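Dark Stuff
The pantry staple that won't sit still
By Rosine Bouvier

Went to Hatside for noodles. Came back obsessed with soy sauce. It happens.

Started at Karam, the tiny lunch counter off the market, 10 stools and a line out the door since October. The cook keeps 2 kinds going all day. Light for salt. Dark for color, a bit of sweetness, that glossy look on the braised pork. Mix them up and dinner's ruined, she says. She's done it. Twice.
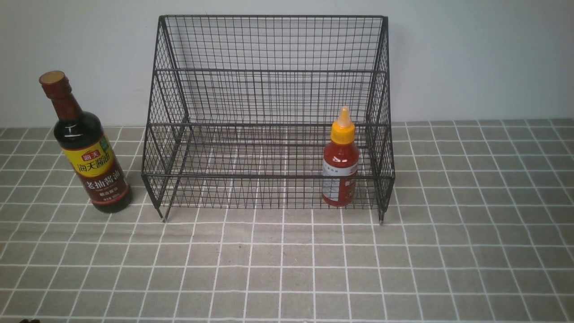 Most home cooks I asked own one bottle and use it for everything. Fine for dipping. Less fine for a stew. Dark soy is thicker, aged longer, often has molasses or caramel in it, and a spoonful goes a long way. Too much and teh whole pot turns bitter.

Over in Kimolside, the grocer at Ukel stocks 4 shelves of it. Bought too many. My bag weighed a ton on the bus home. 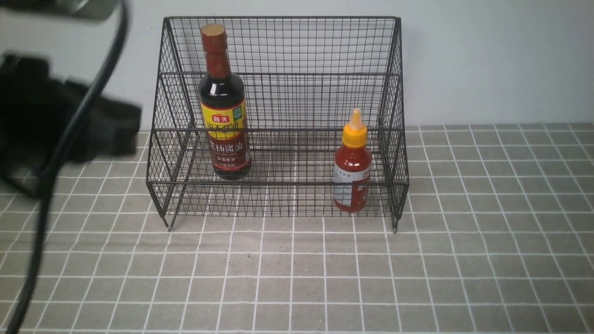 Her advice on keeping it: away from the stove, cap on tight, fridge if you're slow. Mine never lasts that long. Fried rice, mushrooms, a splash in gravy (try it, really). Even brownies, acording to the grocer. Haven't been brave enough yet.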